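The Stesley Allotment Determination

To all plot holders of the Bukurville Garden Association, from the Office of the Registrar.

The following account is entered in the minute book at the request of both parties, who have agreed on its contents except where noted.

1. On the second Saturday in August, at 7:40 in the morning, Mrs. Ffion Maddocks presented herself at the Registrar's window and reported that the boundary between her plot and the plot of Miss Hatsue Sugawara had moved. She was asked in which direction. She replied that it had moved toward her.

2. The Registrar consulted the Stesley survey, which remains the governing document for all land between the Kotano road and the river. The survey gives the length of the shared boundary as 40 feet and marks its two ends with a stone and a pear tree. The stone was found in its place. The pear tree was found to be a different pear tree.

3. Miss Sugawara was sent for. She stated that the original tree had come down in a storm in her mother's time, and that her mother had planted another where she remembered the first one standing. She did not claim that her mother's memory was perfect. She stated that Mrs. Maddocks had been a guest at the planting and had held the spade.

4. Mrs. Maddocks agreed that she had held the spade. She had been nine years old and had not been asked for an opinion.

5. Under Article 12, a dispute concerning a boundary must be heard on the ground in dispute, with both parties present and seated. Chairs were brought from the meeting hall. The Deputy Registrar, Mr. Grigaitė – who asks that it be recorded, once again, that the spelling of his name on the office door follows his late wife's form and is to be left as it is – walked the line with a measuring chain and found that the strip in question was 11 inches wide at the tree and nothing at all at the stone. It contained one row of beans, in fair condition, and part of a path.

6. The Registrar asked each party what use she made of the strip. Mrs. Maddocks said she made no use of it, as it was on the wrong side of the string. Miss Sugawara said that she stood on it in the evenings. Asked for what purpose, she said that it was the only spot from which a person of her height could see over the hedge to the river, and that her mother had stood there also.

7. There was an interval for the midday meal. The parties ate at opposite ends of the meeting hall.
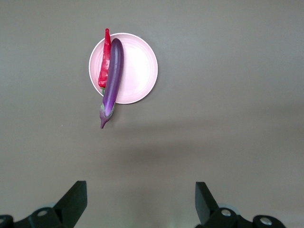 8. The hearing resumed at two o'clock. Mrs. Maddocks asked leave to stand on the strip, and leave was granted. She remained there for several minutes. She is taller than Miss Sugawara by a hand, and she reported that the river could be seen very well, including the landing where the ferry used to tie up. She had not known that it was visible from the gardens.

9. The Registrar reminded her that the view was not a matter before the hearing.

10. Mrs. Maddocks said that her father had worked the ferry until it stopped. She asked Miss Sugawara whether her mother had ever mentioned him. Miss Sugawara answered that her mother had mentioned very few people, but that she had always gone in from the garden when the last boat was tied up, and had not gone in before. The Registrar directed that this exchange be struck from the record. Both parties objected, and it has been restored.

11. Mr. Grigaitė then drew attention to a letter attached to the back of the survey, which had been filed with it and apparently never read. It was written by the first Miss Sugawara to the Registrar of that time. She reported the loss of the tree, and gave notice that she intended to plant its replacement some 11 inches to the west, "so as to have somewhere to put my feet." She offered payment for the ground. The office had stamped the letter as received. No reply was found.

12. The Registrar accepts that the failure to reply was a failure of this office, and regrets it.

13. The findings are as follows. The true boundary runs from the stone to the place where the first tree stood. The strip belongs to the plot of Mrs. Maddocks, and has belonged to it throughout. The offer of payment, having never been refused, is held to be still open, and may be accepted or declined by Mrs. Maddocks at any time in her life.

14. Mrs. Maddocks was asked whether she wished to accept or decline. She said that she would think about it. She was asked how long she expected to think. She said that she was in no hurry, and that in the meantime the string could stay where it was, provided that a second chair could be kept by the tree.

15. Miss Sugawara stated that there was not room for two chairs on 11 inches of ground. Mr. Grigaitė measured, and confirmed this. It was agreed that the beans would not be planted again in the spring.

16. Two chairs belonging to the meeting hall have not been returned. The Registrar has sent one notice on the subject and does not intend to send another.

Entered in the minute book and signed by both parties. Mrs. Maddocks notes for the record that she was eight at the time of the planting, and that Article 4 should be read accordingly. Miss Sugawara does not agree.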